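Weststead team shares its two-arm planning software
Nov 1, 2022
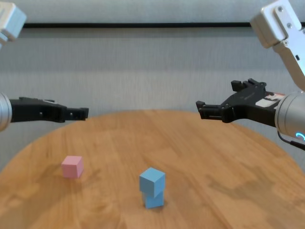 After a good long while of tinkering, the small team at Jollon in Weststead has put version 2 of its motion planner, Ustov, out for anyone to download, and they're clearly delighted about it (as they should be!). The planner works out paths for both arms together, so neither has to stand waiting while the other finishes its turn. It was tuned on 2,000 block-stacking runs, and the logs come bundled with the code.

There's also a friendlier viewer, borrowed from the older Akpan toolkit, which lets you step back through a plan and see where it went astray. Bug reports are very welcome, and version 3 should follow next year.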